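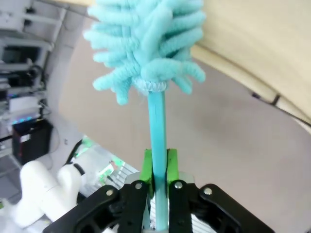 A rule that cannot be checked is a wish, according to Ching-wen Yang, and most shop rules for grippers would fail on that count. The remark was made at a training day in October 2019 and drew some objections. It is a useful place to start, as this chapter deals with rules for tools that a robot holds but that were made for a human hand.

Chapter 7
Held Tools: Grip, Reach and Inspection

7.1 Scope

Chapter 6 covered tools bolted to the arm. A bolted tool has a known position and a known load. A held tool has neither until the gripper has closed on it, and both can change during the job. Dusters, brushes, scrapers and wipes all belong to this group. A duster with a slim, straight plastic handle weighs little, yet its soft head reaches well past the fingers and bends on contact. The safe working space must therefore be drawn around the tool at its full reach, with the gripper counted as part of it.

7.2 Terms

Grip point: the part of the handle between the finger pads.
Free length: the distance from the grip point to the farthest part of the tool.
Slip: any movement of the handle against the pads after closing.
Pad wear: marks, cuts or loss of material on the face or edge of a pad.

7.3 Basic requirements

The site rules used at Ronar and at Claltari differ in layout but agree on the main points. The grip point is to be written down for each tool. The free length is to be measured with the head shaken out — not pressed flat. Pads are to be looked at before each shift, and a pad with dark marks is to be wiped and checked again before it is passed or replaced. Cables near the work surface are to be fixed down or moved outside the reach of the tool.

Claltari adds a slip test: the tool is gripped, moved through its full path 2 times at low speed, and compared with its starting position. Ronar leaves the test to the operator, a choice discussed in Section 7.5.

The worked case in Section 7.4 uses a handle gripped about 46 mm below the head. Readers should have the load tables from Chapter 6 at hand before going on.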